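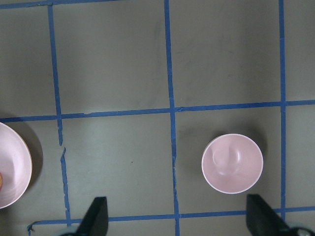 3. 규칙서 구성과 초보자의 첫 판 이해

3.1 자료와 절차

본 절에서는 2인용 타일 배치 게임 Celum의 규칙서를 두 가지 판본으로 제작하여 비교한 결과를 다룬다. Celum은 사각 타일을 번갈아 놓아 구역을 둘러싸고, 둘러싼 구역의 넓이로 점수를 얻는 추상 전략 게임이다. 출판사 Posico가 배포한 원래 규칙서는 구성물, 준비, 차례 진행, 점수 계산의 순서로 서술되어 있다. 수정본은 같은 문장을 쓰되 점수 계산을 맨 앞으로 옮기고, 예외 규칙을 해당 행동 바로 아래에 배치하였다.

참가자는 33개 조로 나뉘어 10월 한 달 동안 실험에 참여하였다. 각 조는 한 가지 판본만 읽고 진행자의 도움 없이 첫 판을 두었다. 게임 도중 규칙서를 다시 펼친 경우에는 그 시점과 찾은 항목을 기록하였다. 기록된 재참조는 모두 800건이며, 이 가운데 같은 조가 같은 항목을 연속으로 찾은 경우는 한 건으로 합쳤다.

격자판 위의 칸을 부르는 방식은 두 판본에서 동일하게 유지하였다. 가로줄에는 글자, 세로줄에는 숫자를 붙이고, 모서리 칸에는 별도의 이름을 두지 않았다. 격자로 나뉜 면의 보기는 그림 5에 있다.

그림 5. 테이프로 칸을 나눈 작업대

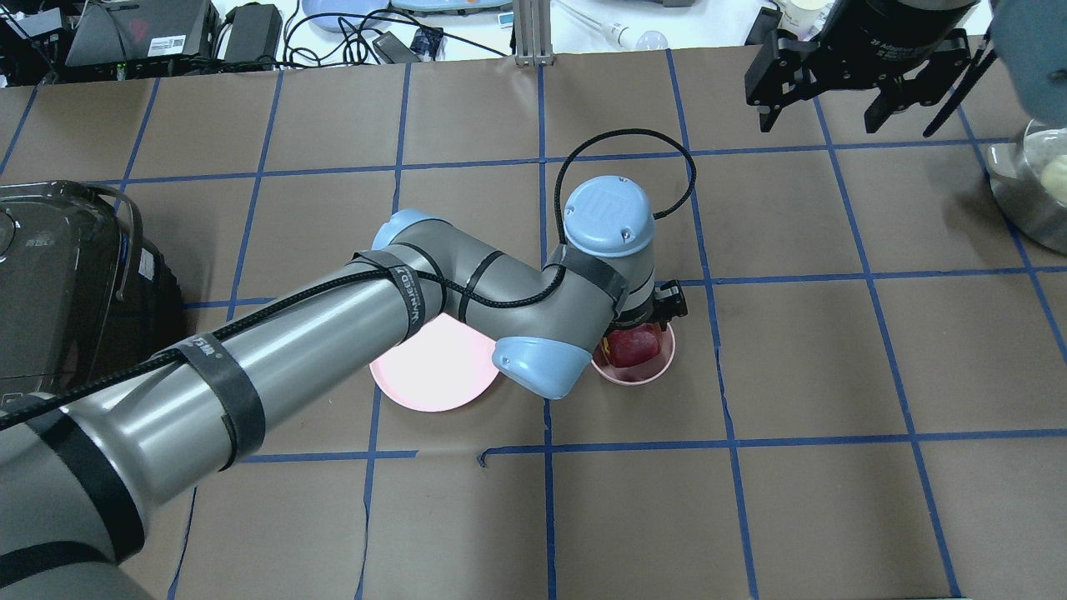
3.2 결과

재참조가 가장 잦았던 항목은 두 판본 모두 구역이 맞닿을 때의 처리였다. 원래 규칙서를 읽은 조는 이 항목을 주로 게임 후반에 찾았고, 수정본을 읽은 조는 첫 구역이 닫히기 전에 찾는 경향을 보였다. 점수 계산 항목의 재참조는 수정본에서 줄었으나, 준비 단계의 재참조는 오히려 늘었다. 시작 타일의 위치를 설명하는 문장이 뒤로 밀린 탓으로 보인다.

규칙을 잘못 적용한 채 끝난 판도 있었다. 오류는 대부분 한 차례에 타일을 두 장 놓을 수 있는 조건과 관련되었다. 원문은 이 조건을 한 문장 안에 부정 표현 두 개로 적고 있어, 순서를 바꾸는 것만으로는 오독을 막지 못하였다. 같은 방식의 문장은 비교를 위해 검토한 Balance의 규칙서에서도 발견되었다.

3.3 해석의 범위

위 결과를 곧바로 다른 게임에 적용하기는 어렵다. Celum은 숨겨진 정보가 없고 행동의 종류가 적어서, 점수 계산을 먼저 읽어도 독자가 모르는 용어를 만나는 일이 드물다. 카드 효과가 많은 게임이라면 점수 계산을 앞에 둘 때 설명되지 않은 용어가 함께 앞으로 나오게 된다.
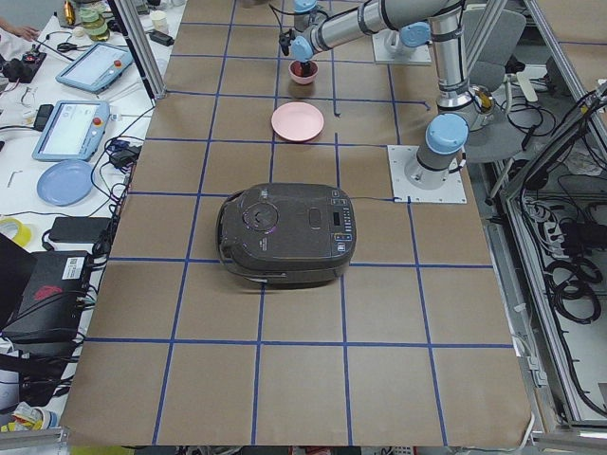

Chowdary는 초고에 대한 의견에서 재참조 횟수를 이해 부족의 지표로만 읽는 데 반대하였다. 익숙한 사람들도 상대와 해석을 맞추려고 규칙서를 펼치며, 그런 재참조는 오류를 줄이는 쪽으로 작용한다는 것이다. 본 연구의 기록에는 펼친 이유가 남아 있지 않아 두 경우를 구분할 수 없었다. 후속 실험에서는 재참조 직전의 대화를 함께 기록할 예정이다.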